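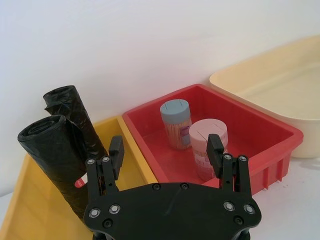

Red plastic bin with two cylindrical containers.

Vilmont Storage Annex
Workplace Safety Inspection - Checklist and Comments
Date of inspection: Thursday, October 3, 2019
Inspector: Ilona Pap
Areas covered: receiving room, Corridor B, main store, battery charging point, staff kitchen
Previous inspection: June

Ratings used: S = satisfactory, A = action needed, N = not applicable

1. Exits and escape routes

1.1 Exit doors open fully from the inside without a key: S
1.2 Exit signs lit: A
Comment: The sign above the door at the east end of Corridor B was dark. The battery unit was replaced in June, so the wiring should be checked before another unit is ordered.
1.3 Routes clear to full marked width: A
Comment: Two pallets of Biltura shelving parts stood inside the yellow line by Door 7. They were moved during the visit. The receiving supervisor is asked to assign a permanent spot for late deliveries.
1.4 Assembly point sign visible from the gate: S

2. Fire equipment

2.1 Extinguishers mounted, sealed and tagged: S
2.2 Inspection tags current: A
Comment: Unit 116 in the staff kitchen has no entry for the last quarter. The gauge reads in the normal range.
2.3 Fire doors close and latch without help: A
Comment: The door between the main store and the kitchen stops short of the latch. The closer needs adjustment. Wedges are not to be used on this door at any time.
2.4 Alarm panel free of faults: S

3. Shelving and storage

3.1 Load signs posted on every bay: S
Comment: The new signs show 660 pounds per shelf and are easy to read from the aisle.
3.2 Uprights free of dents and bends: A
Comment: Front upright on bay 7 is bent at ankle height. The lower two shelves are to be unloaded and kept empty until Ekwueme Racking has looked at it.
3.3 Small containers stored upright and closed: S
3.4 Clearance below sprinkler heads: S

4. Electrical

4.1 Panels accessible and labeled: S
4.2 Cords free of damage: S
4.3 Extension cords not used as fixed wiring: A
Comment: Repeat finding. The kitchen refrigerator is still fed by an extension cord. A quote of $3,394 from Vosov Electric, covering a new outlet here and two in the receiving room, has been with the facilities office for approval since June.

5. Floors, stairs and lighting

5.1 Floors dry and free of loose items: S
5.2 Handrails firm: S
5.3 Anti-slip strips in place: A
Comment: Strip missing from the third step down to the charging point.
5.4 Outside lighting: N
Comment: Checked separately by the property owner.

6. First aid

6.1 Kits stocked against the list in the lid: S
6.2 Eyewash station flushed weekly and logged: A
Comment: Log is complete up to the end of August - no entries in September. Please confirm whether the flushing was done.

Follow-up
Items 1.2, 2.3 and 3.2 are to be corrected first. Written replies on all items rated A should be sent to Ilona Pap, with the name of the person responsible and the planned completion date.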